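Workshop notebook, December

Drudus saloon, engine and front end

Started at half past eight. Heater on, which takes until ten to do anything useful at the bench end, so I did the paperwork first and then went round the car with a torch.

Where we are: the head came back from the machinist last week and has been sitting wrapped on the shelf. Block is still in the car. Front suspension is apart on the nearside and together on the offside, as agreed, so there is always one side to copy from. The owner, Katia Lo Presti, rang in the afternoon to ask if it would be ready for the spring run. I said the engine probably would and the paint probably would not. She was fine with that. She would sooner drive it in primer than look at it under a sheet.

Head

Unwrapped and wiped down. Checked with the straight edge along both long sides, across the ends and on both diagonals. Could not get the thinnest feeler under it anywhere. They have taken a very light skim off, less than I expected given the state of the old gasket between two and three. New exhaust seats are in on all four. Valves were ground to match and are labelled, which I am grateful for after last time.

Lapped each valve by hand anyway with fine paste, a minute or so each. Good even grey ring all the way round on seven of them. Number three exhaust had a narrow patch on one side, so I went back to it, cleaned it and started again, and the second go came out right. Blued it to be sure. Paste cleaned off with paraffin, then again with brake cleaner, then blown through.

Springs: measured all of them free standing. One inner was short against the others. Replaced from the spare set in the Flilau box. Note that the Flilau set is now one short, so do not assume it is complete when somebody needs it.

Stem seals fitted last. They are the push-on kind and will split if you rush them over the collet groove. Used the plastic sleeve from the kit. Please put it back in the kit. 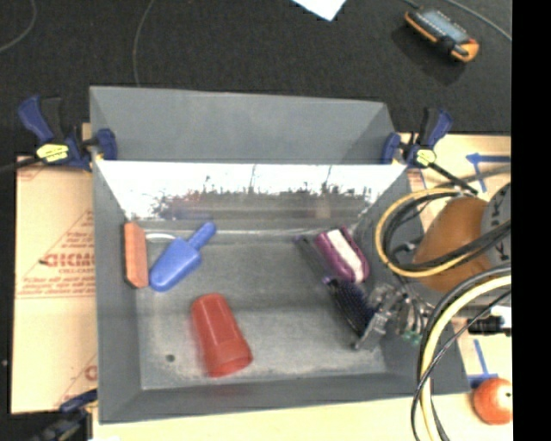
Bin with the orange block, the blue scoop and the red cone.

Block

Scraped the face with a plastic blade, then a brass one where the old gasket had baked on by the rear water passage. No steel on it. Stuffed rag in the bores and masked the oil feed hole before starting. Removed all the rag afterwards and counted it back in against the list on the whiteboard.

Chased all the head stud threads with the old bolt that has the slots cut in it. The tap we have is a cutting tap and takes off more metal than I like. Two of the holes at the back had fluid in the bottom. Blew them out with the thin nozzle and a cloth over the top, went round again and got a bit more. They must be bone dry before the head goes on or the torque reading means nothing and there is a chance of cracking the casting. I have left twists of paper towel in both overnight. If they come out damp in the morning, repeat.

Bores look good. There is a small lip at the top of number one that you can feel with a fingernail and can't see. Cross-hatch still visible most of the way down on all four. I would not touch them. Compression before strip-down was 141 on the best cylinder and well under that on number three, and the seat explains three without needing to blame the rings. We will see when it is back together.

Head goes on tomorrow if the holes are dry. Three stages, and leave it half an hour between the second and the third. Gasket is the composite one, fitted dry. The packet has a sheet inside it telling you to use sealant. That sheet is for a different engine and I have crossed it out.

Carburettor

Took the top off. Float height was well out, low, which fits with the flat spot Katia described when pulling away from junctions. Set it by the book. Needle valve had a ridge worn in the tip, new one fitted from the Ilie kit. The Ilie kit has three paper gaskets that look the same and are not. The one with the extra small hole goes between the body and the heat spacer. If you put the plain one there it will run, badly, and you will spend a day looking for something electrical.

Accelerator pump diaphragm had gone stiff. Replaced. Choke linkage was bent, probably by someone forcing it cold. Straightened in the vice with soft jaws.

Did not touch the main jet. It is the right number and it is clean.

Front suspension, nearside

Lower arm bushes pressed out. The rear one came out in one go. The front one left its outer sleeve behind in the arm and I had to saw through it from the inside with a hacksaw blade, stopping short of the arm itself, then fold it in with a small chisel. That was most of the hour before lunch. There is a faint scratch in the bore of the arm where I caught it once. Dressed it with emery and it is not deep enough to matter.

New bushes are in but the bolts are only nipped. They must not be tightened until the car is on its wheels with its own weight on it. Tag on the steering wheel says so. Leave the tag on until it has been done, on both sides.

Ball joint: the new one from Brivby has a taper that sits too low in the hub carrier. The castle nut runs out of thread before it pulls up. I tried it against the old joint and the difference is plain when you hold them side by side. I think it is the later type in the wrong box. Rang them, they are sending another and want this one back. It is in its packet on the windowsill with the note. Please do not fit it to anything.

Brake hose on that side is perished where it passes through the bracket. It was not on the list but I have added it and ordered the pair. Told Katia on the phone, she said yes.

Damper seems fine. Pushed it through by hand a few times, even in both directions, no oil on the body.

Wiring

Spent a short while on the nearside headlamp, which had been dim. Measured nearly two volts lost between the switch and the lamp, and most of that was in the earth. It shares a point with the horn and the screw had never been through to clean metal. Cleaned it, new ring terminal, smear of grease. Will measure again when the battery is back in the car. I would still like to fit relays but that is a conversation for later and she may not want them on a car this original.

The bullet connectors behind the grille are mostly sound. Two were green. Cut back and remade. There is a length of speaker wire feeding the fog lamp which has to go.

Body

Only a look today. The nearside front wing bottom is filler for a hand's width up from the sill. The magnet does not want to know. The offside is better. Inner wing is sound on both sides, which is what matters to me with the engine mounts where they are. The 200 grit on the roll has nearly gone, so order more before anyone starts flatting the bonnet.

The bonnet itself has a dent on the front edge that somebody has pulled out with a slide hammer and then filled over the holes. It will need welding up from behind. Not hard, only slow.

Bits and pieces

The big torque wrench went off to be checked and is back. It was reading a touch high at the top end. They have adjusted it and the card is in the lid. Wind it back to zero when you put it away.

The parts washer is due a change of fluid. It is doing more harm than good as it is, and everything I took out of it today got cleaned a second time at the sink.

Mileage on the Drudus as it came in was written in the job book with the last figure missing. I have filled it in.

Bay 31 light is flickering again. Swapped the tube, no change, so it is the fitting.

For tomorrow

Check the two rear stud holes before anything else.
Head on, then rocker gear. Pushrods are in the drilled board in order, front of engine at the end with the tape.
Set the valve clearances cold and go round them twice.
Ring about the manifold studs. I need the longer ones for the two ends and they sent me all short.
Fit the brake hoses if they arrive, and leave the bleeding until both are on.
Put the carburettor on last, when the manifold has been torqued.

Packed up at twenty past five. Compressor drained, heater off. The car cover is only over the front half because the back half is under the bonnet from the other job.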